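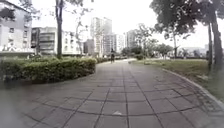 The path by the hedge, large gray tiles.

Zedent walking shoes – long-ish term review
Monday, November 1, 2021

Had these since January so time to write them up. Quick version: good shoe, bad laces, buy a half size up.

I walk to work and back, 4 miles a day, plus whatever the weekend brings. Mostly pavement, some gravel. Wide feet, high instep, picky about heels. Previous pair were from Tornitz and lasted 5 months before the sole started peeling at the toe. Did not want a repeat.

Fit. Tight out of the box. Sent the first pair back, exchange was painless. Toe room is fine in the bigger size, heel doesn't slip. No blisters, even the first week, wich is rare for me.

Cushioning. Firm. If you like that marshmallow feel look elsewhere. I got used to it in a few days and now my old sneakers feel like mush. 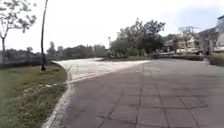
Surulthorpe Lunchtime Walkers – Gear Pages

Grip. Great on dry paving, decent on wet. Less happy on painted crosswalk lines after rain – slid a little twice, didn't fall. Wet leaves, same story as any shoe. Gravel gets stuck in the tread and you click all the way down the office hallway.

Water. Not waterproof, and the box doesn't claim it. Puddle over the toe and your sock knows. Dry by next morning if you pull the insoles out.

Laces. Awful. Round, slippery, come undone even double knotted. Swapped them for flat ones from Grīnberga, the shoe repair place, and haven't thought about it since. Shoudn't have to do that on new shoes though.

Wear. Outer heel is down a bit on the right, my fault, I walk crooked. Upper is fine. Stitching fine. Insole printing gone.

Price. Paid $54 on sale. At that price yes, again. At full price I'd try on a few others first.

Gray only in wide. Would love a brown.

Will update if they make it through another winter.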